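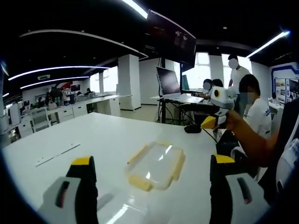 Figure 1. Clear container with yellow edging on the white table.

Home Tooth Brushing and Gum Redness in Pet Dogs
Project report, second-year veterinary nursing
Tia Mottram, Maëlle Li, Fletcher Pearce
Supervisor: Sotiris Giannakopoulos

Background
Gum disease is common in adult dogs, and it starts with plaque along the gum line. Owners are usually told to brush every day, but many stop within a few weeks. We wanted to find out how often owners in our area brush, and whether a short lesson at the clinic would change that.

Methods
The Tilutthorpe clinic let us search its records for dogs over one year old. The search returned 2,659 dogs. We sent a questionnaire to the owners of 500 of them, picked at random, and then asked for dogs to join a small brushing trial. We took 17 dogs. Dogs with loose teeth, or on pain medication, were left out.

Each owner had one lesson with Maëlle Doucette, the senior nurse, and went home with a soft brush, poultry toothpaste and a paper diary. The trial ran for 6 weeks and finished in March. Gums were scored from 0 (pink, no swelling) to 3 (red, bleeds without being touched) at the first and last visit. Only the outer side of the upper teeth was scored, with the dog awake. Fletcher did all the scoring so that the scores could be compared. 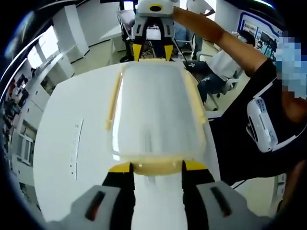

The diaries were collected at the last visit and typed into a spreadsheet. A day counted as brushed if the owner had marked it, even if only one side of the mouth was done. Two diaries had blank pages, and we treated those days as not brushed.

Results
About a third of the questionnaires came back. Most of these owners said they had tried brushing at least once, but few were still doing it. The usual reasons for stopping were that the dog would not hold still or that the owner forgot.

In the trial, the dogs brushed most days generally had lower gum scores at the last visit. Dogs brushed once or twice a week showed little change. Small dogs started with worse scores than large dogs.

Problems
We had no group without the lesson, so we can't say the lesson caused the change. Fletcher knew which visit was which when scoring. Tartar was not removed before the start, and a few dogs already had a lot of it on the back teeth.

Further work
Maëlle Li would like to repeat the trial with dogs that have just had a dental cleaning, and to add a phone reminder in the second week, when most of the gaps in the diaries began.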